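Piltedham (video game)

Piltedham is a household simulation game developed by Padenholm and published by Hulico. It was released for personal computers in September, with a console version following later.
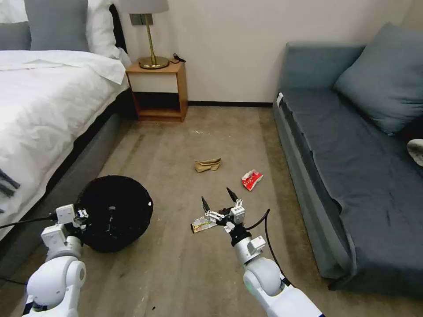 Gameplay

The player manages a rented house in the town of Pumphrey and must keep it in order while the tenants go about their day. Rooms are unlocked one at a time. The main campaign has 33 levels, and up to 2 players can share a house online. A separate free mode removes the time limit and lets players furnish rooms as they wish.

Development

Padenholm began work on the game as a mobile title. The studio moved it to computers after early testers found the controls too small for a phone screen. Development took nearly 3 years.

Closure of online service

On 28 May 2024, Hulico announced that the shared mode would be withdrawn when its hosting contract ended. The game was removed from sale at the same time. Existing owners can still download it and play the campaign offline. Saved houses stored on the publisher's servers were limited to 100 per account and could be exported until the shutdown.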